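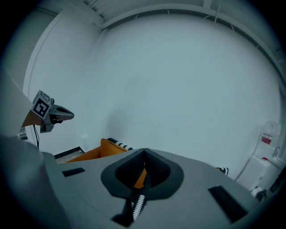

*Gray housing, black finger pad*

**Plarnell Community Garden, minutes, February 13, 2021**

Present: Mekdes Abera (chair), Savita Awasthi, Murdo Dow, Gemechu Mersha (notes). Apologies: Adanech Asfaw.

**Seed swap.** What a turnout! We gave out 1327 packets, and the beans went first. Savita would love to do it again in October, with a table just for garlic. Agreed by all.

**Money.** Balance is $3752, up from $3699. Murdo to pay the water bill this week.

**Jindthorpe beds.** 20 new raised beds are ready to fill, and the soil looks wonderful (Murdo brought a jar of it to pass around). Gemechu will ask for a second compost delivery. Long, happy talk on tomatoes; no decision yet on which kinds.

**Gate.** Latch still sticks. Mekdes to bring oil.

**Actions**
- Savita: book the hall
- Gemechu: compost
- Adanech: waiting list, if she is willing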